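Coligação sem maioria na câmara - o presidente pode governar sem acordo escrito?

Vittoria Longo
Fevereiro 4, 2023

Olá a todos. Moro em Farnville há pouco tempo e ando a tentar perceber a política cá da terra. Depois das eleições nenhum partido ficou com maioria na assembleia, e os dois mais votados andam há semanas a negociar. Agora dizem que há entendimento, mas só "de palavra". O meu vizinho jura que sem papel assinado o presidente não pode tomar posse. É verdade? E se um deles romper a meio, há eleições outra vez? Procurei no site do município e só encontrei a acta da instalação, que não diz nada disto. Obrigada desde já.

Gwenaël Picard
O seu vizinho está enganado. A posse depende do resultado eleitoral, não de acordos. Quem encabeça a lista mais votada é o presidente, ponto. O acordo serve para outra coisa - garantir votos para o orçamento, a distribuição de pelouros, etc.

Dito isto, sem papel é mais frágil. Em Bailly fizeram um de palavra no mandato anterior, durou até julho. Caiu por causa de uma estrada. O vice perdeu o pelouro das obras, o partido dele passou a votar contra tudo e o presidente continuou no cargo na mesma, em minoria. Não houve eleições nenhumas. Governou com o orçamento do ano anterior, que foi prorrogado, e ia negociando proposta a proposta com quem calhava. Feio de ver mas legal.

O que costuma vir nos acordos escritos, pelo menos nos que li: quem fica com que pelouros, compromisso de viabilizar os 4 orçamentos do mandato, uma lista de obras, e uma cláusula a dizer o que acontece se um sai. Esta última é a que dá discussão. E mesmo assinado, nenhum tribunal obriga um eleito a votar desta ou daquela maneira. É um compromisso político.

Eleições intercalares só em casos contados, tipo renúncia em bloco e a lista ficar sem suplentes. Não é por se zangarem.

Carys Probert
pelo que ouvi o acordo já está feito e vao anunciar para a semana, 2 pelouros para cada um. nao sei se é verdade, vi num comentário no Bitgate

So-ying Yuen
Concordo com o Gwenaël no essencial, só acrescento uma coisa prática. Vá à reunião pública da câmara. Tem período para o público, inscreve-se à entrada, e pode perguntar directamente se existe texto e se vai ser publicado. Eu fiz isso por causa do contrato da água com a Sulavent e responderam-me na hora, mal mas responderam. 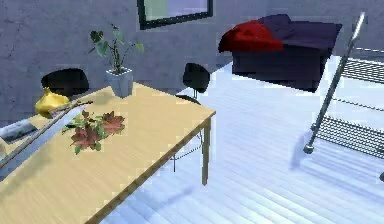

Se disserem que o texto existe e não o mostrarem, faça requerimento por escrito. Assine, guarde cópia com carimbo de entrada. Um acordo só entre partidos podem dizer que é documento interno deles, e aí é mais complicado. Mas a delegação de competências e a distribuição dos pelouros são despachos do presidente, esses têm de ser públcos. Por aí já se vê bem quem ficou com quê, mesmo sem acordo nenhum à vista.

Quanto ao comentário da Carys, eu esperava pelo despacho. Na última vez também estava "tudo fechado" e ainda levaram um mês.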